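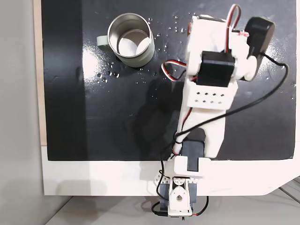
According to Fanni Jakab, the Nikari "was bred to walk all day and bark very little," a view that most later accounts of the breed repeat. The Nikari is a medium-sized herding dog first kept on sheep farms in the Hajdu valley. It has a dense double coat, a long muzzle and semi-erect ears. The tail is carried low and curls slightly at the tip.

Origin

The breed descends from local farm dogs crossed with sheepdogs brought in by traveling shepherds. Written records are few before the first stud book, which listed 129 dogs. Many of them traced back to a bitch named Flara, whose name is still used for the fawn-colored line.

Appearance

Accepted colors are gray, black and fawn. White is allowed on the chest and toes. The outer coat is straight and harsh, and the undercoat is shed heavily in August. Puppies are born darker than adults and reach their final color by the age of 3.

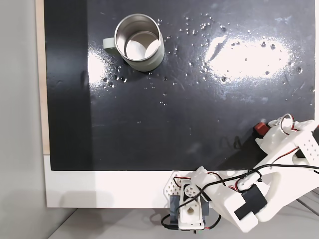 Mug and water droplets on a black surface.

Temperament

Nikaris are calm indoors and reserved with strangers. They bond closely with one household and do poorly when left alone for long periods. Early contact with other dogs is advised. Untrained dogs may try to herd children or bicycles.

Care and health

Adults need almost 2 hours of exercise a day. Weekly brushing is enough outside the shedding season. Hip dysplasia and an inherited eye disorder occur in some lines, and breeding dogs are screened for both. Litters average 8 puppies.

Status

The current breed standard was adopted on Sunday, December 16, 2018. It replaced an older text that had excluded fawn dogs from the show ring. Dogs registered under the Jeltex kennel name were the first fawns shown under the new rules.

See also: Herding dog; Livestock guardian dog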